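箸立て

箸立て(はしたて)は、箸を立てて収納しておくための容器のことです。箸だけでなくスプーンやフォーク、菜箸まで一緒に入れてしまう家も多く、その場合はカトラリースタンドとか水切りポットとか呼ばれることもあります。このサイトの「台所のこまごま」の項目は私がひとりで書いているので、今回もいつもの調子で、百科事典のような顔をしつつ、わりと好きなことを書きます(箸立て、大好きなんです!)。

形と種類

大きく分けると、筒形と角形があります。筒形は昔ながらの食堂のテーブルにあるあれですね。陶器や竹のものが多くて、重さがあるので倒れにくい。角形はプラスチックやステンレスのものが中心で、流しの横の壁ぎわにぴたっとつけて置けるのがうれしいところです。

角形には仕切りのあるものとないものがあります。二つに分かれたタイプなら、片方に箸、片方にスプーン類というのが王道でしょうか。うちでは長い箸と短い箸で分けています。家族の箸と客用の箸で分けるという人もいて、これもなるほどと思いました。仕切りがないものは菜箸も木べらもどんどん入るかわりに、使いたい一膳を探すのにいちいちかき回すことになります。

底のつくりも見ておきたい点です。洗った箸をそのまま立てるなら、水が抜ける穴や受け皿がついたもの。しっかり乾かしてから入れるなら、穴のないものでもかまいません。通販の説明文では「箸立て」と「水切り」がごっちゃになっていることがよくあって、私は前に穴なしを水切りのつもりで買ってしまい、二日目の朝に底の水を見て悲しくなりました。

箸のほうの話

箸立てに入るのは、もちろん箸です。塗り箸、無塗装の木や竹の箸、樹脂の箸、金属の箸と、素材はいろいろ。柄も、無地から花柄まで本当にさまざまで、箸立てに差すとだいたい上のほうだけが見えるので、頭の部分に柄のある箸は収納してからが華やかです。食卓に並べたときとまた違った顔になるんですよね。

日本の箸は先が細く、中国の箸は長めで太く、韓国の箸は金属製で平たいものが多い、というのはよく言われる比較です。長い箸を使う家では、箸立てにもある程度の深さと重さがないと、頭が重くなってころんと倒れます。 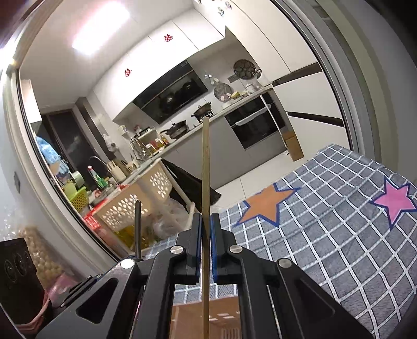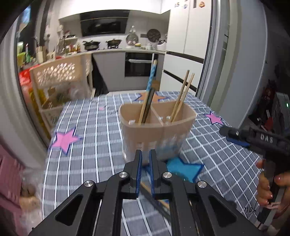
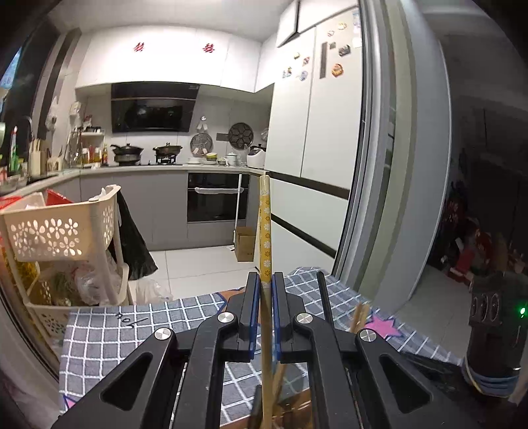
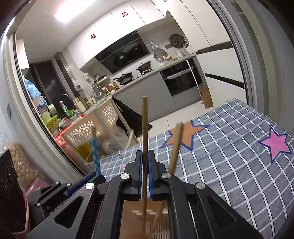 立てる向き

さて、箸立ての話でいちばん盛り上がるのが、先を上にするか下にするか問題です。私の知るかぎり、決着はついていません。

先を上にする派の言い分は、口に入れる部分が容器の底に触れないこと、先から乾いていくこと。下にする派は、取り出すときに先を手でさわらずにすむこと、小さい子がいても先が上を向いていないので安心なこと。どちらももっともです。私は乾かすあいだは先を上、乾いてしまうときは先を下、という欲ばりなやり方をしていたのですが、途中で入れ替えるのが面倒になって、いまは全部下向きに落ち着きました。

生活道具の小さな雑誌をつくっているグレニス・ランデグさん(Glenys Landeg)に手紙でこの話をしたら、あちらの台所ではフォークとスプーンで向きを変えている、ナイフは必ず刃が下、という返事がきました。箸も四膳お持ちだそうで、それは引き出しに寝かせているとのこと。立てないのか……と少し残念に思ったのはここだけの話です。

選び方

買う前に、いちばん長い箸を測ってください。容器の深さは箸の長さの半分くらいあると、見た目も安定もちょうどいいと私は感じています。浅いと花瓶みたいに広がってしまい、深すぎると短い箸が沈んでしまって、指を突っこんで探すはめになります。

参考までに、手元で使ったことのあるものを三つ書いておきます。

Wendentの角形。値段は700円でした。軽くて洗いやすいのですが、金属の箸を片側に寄せると傾きます。
Valoraの筒形。陶器で、手で持つとずっしりします。落とすと割れます(割りました)。
Gisoの仕切りつき。底が外れるので掃除は楽ちん。ただ、外した底をはめ直すのにちょっとコツがいります。

Bevanにも似た形があるらしいのですが、まだ実物を見ていないので、触ってからここに書き足すつもりです。

手入れ

底にたまる水とぬめり、これにつきます。3日に一度は中身を全部出して、容器をさかさにして乾かす。汚れが気になるときは、台所用の漂白剤を薄めて30分つけ置きし、そのあとよくすすぎます。金属の容器に塩素系の漂白剤は向かないので、酸素系を使うか、熱めのお湯と洗剤で洗ってください。陶器は縁の裏側にぬめりが残りやすく、私は古い歯ブラシでこすっています。角形は隅ですね。隅。あそこは細いブラシがないとどうにもなりません。

中身を出したついでに、箸もそろえてみてください。片方だけの箸が必ず出てきます。相方がどこへ行ったのかは永遠の謎ですが、しばらく取っておくと流しの下の隙間や引き出しの奥から帰ってくることがあるので、私は半年だけ待つことにしています。塗りがはげた箸、先が欠けた箸は食卓用からは引退で、そのあとは鉢植えの支柱になったり、瓶の底のジャムをすくう係になったりします。

呼び名について

「箸立て」のほかに「箸入れ」「箸筒」という言い方もあります。箸入れは弁当用の細長い箱を指すことも多いので、お店で探すときは少し注意です。祖母は「はしさし」と呼んでいました。同じ言い方をするおうちがあったら、どのあたりの地域か教えてもらえるとうれしいです。

関連項目:箸置き、菜箸、水切りかご、カトラリートレー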